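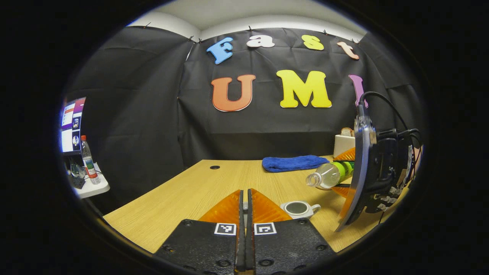

Two grippers at the table at the Fovitz open day. One of them is holding a bottle.

How does a robot learn to pick things up?

Picking up a bottle feels easy. You see it, you reach out, you close your hand and you lift. You learned to do it when you were very small and now you hardly think about it.

A robot has to be taught. At the open day at Fovitz, visitors could see one way of doing this. The workshop opens its doors every August, and children can walk round the tables and ask questions.

Two fingers are enough

Your hand has four fingers and a thumb. The grippers on the table have only two fingers each. They close together like a pair of kitchen tongs. With two fingers you can still lift a cup, a bottle or a slice of bread. Try it at home with your thumb and one finger and see how many things you can pick up.

The orange parts at the ends of the fingers are pads with ridges on them. A soft pad can bend a little when it touches something. It spreads the squeeze over a wider patch, so a thin plastic bottle is less likely to be crushed.

Each finger also has a black and white square on it. It works a bit like a name badge. A camera can spot the pattern easily, and the computer uses it to work out where the finger is and how far the gripper has opened.

People go first

Before a robot tries a job, a person does it. The person holds the gripper by its handle and uses it to move things about on the table. A camera on the gripper records what happens. One go at a job is called a demonstration.

One demonstration is not much use to a computer. If it only ever saw a bottle in one spot, it would not know what to do when the bottle was somewhere else. So the job is done again and again, with the things moved to new places. The team at Fovitz made 578 demonstrations for a job they call Padance, which means clearing up after breakfast. They would like to have 800 before they start on the next one.

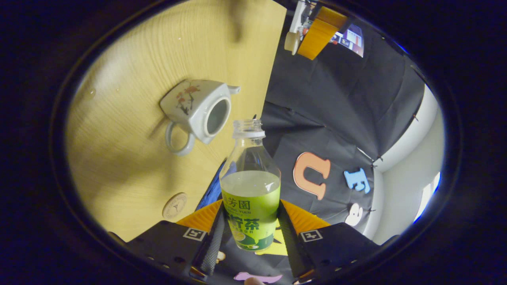
Does the robot get tired of doing the same thing?
A robot has no muscles and no feelings, so it can't get tired or bored. Its motors can get warm and its parts can wear out, and then someone has to mend it.

What happens to the recordings?

The recordings are sent to a computer program called Jibrin. It looks for patterns – where the gripper was, what the camera saw, and when the fingers opened or closed. This is called training. For Padance it takes roughly 3 days.

Then the robot in the next room has a try. It often gets things wrong at first. It may close its fingers too soon, or stop above the table and wait. The team write down what went wrong and make more demonstrations of that part.

Have a go

Children aged eight and over can try a gripper at the Prekadby table, next to the main door. You work in pairs and each go lasts two minutes. Squeeze gently and move slowly. The last turns start at 3 pm.

Words to know

Gripper: the part of a robot that holds things.
Demonstration: showing how a job is done.
Training: using lots of recordings to teach a computer.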